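The Robot Said It Was Fine

The worst thing our dish robot did last January was report success.

I should explain the job. At Kaltlow we have a bench where an arm moves plastic tableware between a tray and a dish rack, over and over, so that someone else's software can get better at it. The plates and cups are the sort you'd buy for a four-year-old's picnic. The rack is a gray plastic thing with more pegs than a rack needs. The arm picks up an item, puts it down in the other place, and writes a line in a log. I read the log. On good days this is restful work, and on bad days it is restful work done by a person with a headache.

For one long overnight run the log contained 582 lines, and every one of them said PLACED. There was no dropped cup or missed fork in it. I brought this up with Noemi Park, who runs the bench, and she did what I should have done, and went to look at the recordings before saying anything nice.

Starting a little after 2 a.m., the gripper had been closing on air. It reached down, shut its fingers on nothing, carried the nothing over to the rack with great care, lowered it between the pegs, let go, and wrote PLACED. Then it went back for more. It kept this up until one of us came in and turned on the coffee maker.

The fault took an afternoon to find. The arm decides whether it's holding something by checking how far the fingers closed. If they stop early, there must be an object in the way. One of the finger pads had started to peel, and the loose bit had folded over on itself, making a lump a few millimeters thick. To the software, that lump was a fork. It was the same fork 40 times an hour, a really dependable fork, and we'd probably have promoted it if we'd had a spot open.

I have told this story at a couple of dinners and people laugh at the robot. I think that's the wrong party to laugh at. The arm did what it was told. We were the ones who had decided that "fingers stopped early" and "holding a fork" were the same sentence, and then decided a log full of the same word was good news.

Cutlery is where this kind of mistake likes to live. A plate is wide and a cup has some heft to it, so when a gripper has hold of one there isn't much doubt. A plastic fork is barely there. Its handle is about as thick as the error in the measurement. Lay it flat against a spoon and the pair of them can pass for one item, or for none.
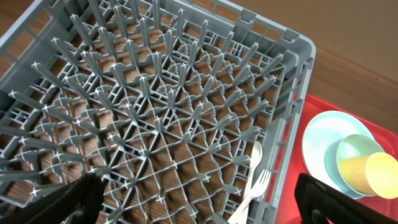

What the arm can't tell you

My complaint goes beyond our bench, which after all endangered no one except some spoons. I think we've gotten into a habit of asking machines whether they did the job and then treating the answer as a fact about the job. It's a fact about the machine. It tells you that the machine reached the end of its instructions in good spirits.

My dishwasher at home does this too. It plays a little tune when it's done. I've opened the door on that tune and found a bowl that had flipped over in the first five minutes and spent the rest of the cycle collecting gravel. The tune was the same tune. I don't hold it against the dishwasher, but I have stopped taking the tune as evidence.

Aksel Thorlacius, who wrote most of our control code and is a patient man, disagrees with me about how much of this matters. His view is that every sensor is a guess, that you fix the guess when you catch it being wrong, and that if you put a second check on everything you'll spend your life maintaining checks. He has a point. We did once have a second check, a scale under the tray, and it failed more often than the gripper did. It would drift whenever the heating came on. For a while we were stopping good runs every hour because the building was warm.

Where I part ways with him is over which guesses deserve the trouble. A guess that fails loudly can be left alone. If the arm stalls, it beeps and somebody swears and walks over. A guess that fails toward "all good" is a different animal, and I'd put up with a fair number of false alarms to be rid of one. We had been treating the two as the same size of problem, mostly because they took up the same amount of room on the spreadsheet.

The part where somebody could get pinched

There was a second finding, and I like it less as a dinner story.

The same reading that told the arm it was holding something also told it how hard to squeeze. Think you have a fork, and you hold on at fork strength. Fine. But the release check used it as well. The arm would not go into its slow, polite mode, the one we use when a person is reaching over the bench, until it believed its fingers were empty. With the lump on the pad, it never believed that. So for the whole stretch after the pad began to go, anyone who leaned in to straighten the rack would have been leaning in next to an arm moving at full working speed.

As far as I can tell, the bench was empty of people at the time. That's luck, and I'd like it recorded as luck. Our write-up had a box for "persons affected," and we typed a zero in it, and the zero looked a lot more like an achievement than it was.

Noemi pulled the slow mode out of that chain the same day. It now depends on a light curtain at the front of the bench and on nothing the gripper thinks. Aksel grumbled that this made the arm slower when someone walked by carrying lunch. It does. We lose a bit of time around noon and I have not heard a good argument for getting it back.

What we do now

The finger pads get looked at by a human being at the start of every shift. This takes less time than finding the clipboard. They also get swapped on a schedule, which we'd always had, and which we'd always treated as a suggestion from a nervous relative.

We stage a lie as well. At 5 random points in a run, the arm is sent to pick up something from a spot where we know there isn't anything. If it comes back and says PLACED, the run stops and a person gets a message. It has caught a bad pad once so far and a bad cable once. It has also woken me up on a night when everything was fine, and I was rude about it to the cat.

The log has changed too. PLACED is gone. The line now says RELEASED, because letting go is all the arm has any business claiming. Whether the fork is in the rack is for a camera to say, or for me. Aksel thinks the word makes no difference, and for the software it doesn't. It makes a difference at nine in the morning, when I'm reading down a column and hoping to be told I can go get breakfast.

We threw out all 582 lines, including the early ones, which were probably good. There was some debate about that. Noemi wanted to save whatever could be shown to be real, and I wanted to stop watching a gripper tenderly put down nothing. She was likely right on the merits. I was the one who would have had to do the watching, and I brought donuts to the meeting.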